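Ordnung im Kleinen, Blatt 4
Kurs Brasadville, September

Sortiert wird vor dem Aufräumen. Wer erst den Kasten kauft, besitzt danach einen Kasten.
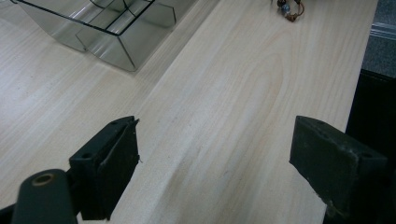 Söderlund wendet ein, Armbänder gehörten an den Haken, im Fach verknoteten sie sich bloß. Mag sein. Haken setzen freie Wände voraus.

Draht und Perlen nie in dasselbe Fach.

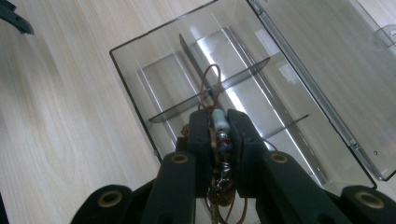 Abb. 2: Kleinteile mit Draht, offener Kasten

Restfach: höchstens 6 Teile. Erfahrungswert: 17.

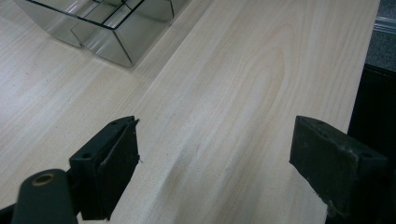 Danach beschriften, und zwar lesbar. »Diverses« gilt als Kapitulation.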